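Bathroom vanity, part 3: slab, sink, faucet, and what stays on the counter

Parts 1 and 2 covered the demolition and the wall panels. This part covers the vanity, which went in during April and has been in daily use long enough to have some notes on it.

Cabinet

The cabinet is a Stondbridge two-door unit in charcoal, ordered without a top. The price was $849, delivered to the curb. The doors are flat, and they aren't the same width. The wider one is on the left. I measured the drain position before ordering and the P-trap ended up behind the wide door, so I can get a bucket and both hands in there at the same time.

It came with black metal legs. The alternative was a wall-hung kit with a steel rail, and I had the rail in the cart for a week. The studs behind the back wall are not where the rail wants them, and I had already closed the wall. Adding blocking would have meant taking down a panel. The slab is heavy and I wanted the load on the floor, so legs it was. The back of the cabinet is still screwed to the wall at two points to keep it from walking forward.

Clearance under the cabinet is enough for a flat mop head and not enough for a vacuum head with a roller. I knew this from the drawing and accepted it. Anderson Frota, who helped carry the slab, suggested a toe kick panel to close off the gap. I decided against it. A closed gap in a bathroom is a place to find water late, and I prefer being able to look under there with a flashlight.

Leveling took most of a morning. The floor falls slightly toward the front right corner. The feet have threaded inserts with a short range of travel, and the right front foot used nearly all of it. If your floor is worse than mine, put a composite shim under the foot before you start turning anything.

Slab

The top is gray with white and beige veining, thick, cut by a local shop called Fasetti from a remnant they had leaning in the yard. Remnants are cheaper but you take the pattern you get. I marked the cut lines in chalk to keep the heaviest veining toward the front edge. Godfrey Ogola at the shop moved my line over a little to avoid a spot he didn't like the sound of when he tapped it. I can't hear the difference but I took his word for it.

The slab is bedded in silicone on the cabinet rim, small dabs, not a continuous bead. It has to be possible to get it off again. The joint at the wall is also silicone, color-matched to the wall panels and not to the stone. Against the stone the matching gray looked like a third material. Against the panels it disappears.

Sealing: two coats, wiped on, left for the time on the label, and buffed off with a dry cotton rag. I test it by putting a teaspoon of water near the back edge and checking whether the stone goes dark under it. So far it has not. I'll repeat the test every few months and reseal when it fails.

Sink

White rectangular undermount with rounded corners. I considered a vessel sink and rejected it on height. With the slab thickness added, a vessel rim would have been well above what is comfortable for the shortest person in the house.

The advantage of an undermount is that you can push water off the counter straight into the sink. The disadvantage is the underside joint, which collects a gray film where the sink meets the stone. A soft toothbrush gets it off. Do not use anything acidic near that joint if your top is a stone that etches. I use dish soap, diluted, and a second wipe with plain water.

The drain is a small round metal one. The first one leaked at the threads and I replaced the tape with pipe dope, which fixed it.

Faucet

Matte black, tall, angular spout, lever on the side. The box said Tosik. It stands close to the back edge of the counter, and the distance between the faucet body and the wall is the one measurement I would change. I can get a folded cloth in behind it but not my fingers. Check the swing of the lever too. With a side lever you need less room at the back than with a top lever, and that was my reason for choosing it.

Matte black shows hard water. There is no trick to this. You wipe it dry or you have white spots. What I can say is that the spots come off with a damp microfiber cloth if you get to them within a day or two, and after that they need soaking. I wrap a wet cloth around the spout, leave it 10 minutes, and try again. No abrasive pads, no powder.

Supply lines are 27 inches, which was one size longer than needed. They make a lazy loop in the cabinet and take up space a shelf could have had.

What stays on the counter

The rule in this house is that the counter holds what is used every day and nothing else goes there by default. In practice this means toothpaste and whatever has not been put back yet. The toothpaste has a place in the cabinet, on the inside left, and does not spend much time in it. Fereshteh Mousavi pointed out that a rule nobody follows is a measurement error in the rule, so the front left corner is now officially where the toothpaste goes.

The one decoration is a small bunch of white artificial flowers by the faucet. They get rinsed in the sink, shaken, and put back. Real ones were tried. The room doesn't get enough daylight.

The towel hangs on the back wall to the right of the vanity. I wanted it clear of the cabinet side so that it does not drip on the door edge, and high enough that the hem stays well above the small wall plate below it. The current towel is pink, which was not in the plan, but it dries faster than the thick ones did.

Baseboard

Thin black trim along the bottom of the wall panels. It picks up the color of the legs and covers the gap left for movement. Glued, no nails. I caulked the bottom edge in clear. Dust shows on the top edge of black trim within days, so it gets a pass with a damp cloth when I do the floor.

Still open: soft-close dampers for the left door, which shuts harder than the right, and a shallow tray inside for the small stuff. Kalevi Mustonen has offered me a pair of dampers left over from his kitchen. If they fit the hinge cups I will add a note here. 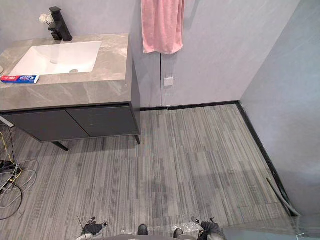 Page last changed: Monday, 9:40 p.m.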